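Hopkin County Meals Service
1/9 Applications for the January meal delivery period are now open. This thread sets out who may apply, what is provided and how to register. Please read all posts before calling the office.

Hopkin County Meals Service
2/9 Eligibility. The service is open to residents of Wanmont and Stallow aged 62 or older, and to adults of any age recovering at home after a hospital stay. Proof of address is required. Proof of income is not.

Hopkin County Meals Service
3/9 Delivery area. The Wanmont route now extends to the end of Erkard Road. Households north of the rail crossing remain on the Stallow route – their delivery window is unchanged.

Hopkin County Meals Service
4/9 What is provided. Each delivery contains one hot midday meal and one cold supper. Soft-food, low-salt and vegetarian menus are available on request. Changes to a menu take effect with the next weekly order.

Hopkin County Meals Service
5/9 Serving at home. Meals should be moved from the delivery container to household dishes before eating. A tray with a raised rim, a plate, a bowl and a cup with a handle will suit most menus. 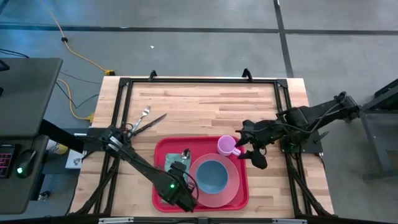 Hopkin County Meals Service
6/9 Delivery times. Drivers leave the Erkard kitchen at 10:30 a.m. and complete both routes by 1 p.m. Drivers cannot leave hot meals at an unanswered door. Please call before 9 a.m. if you will be away.

Hopkin County Meals Service
7/9 Capacity. The kitchen can serve 300 households this period. Over 20 places are held for hospital discharge referrals. All other places are assigned in order of application.

Hopkin County Meals Service
8/9 How to apply. Forms are available at the Wanmont library desk and the Stallow town office. A relative or neighbor may complete the form, but the applicant must sign it.

Hopkin County Meals Service
9/9 Current recipients do not need to reapply. Renewal letters have been mailed – please check the address and menu printed on yours and report any errors to the office.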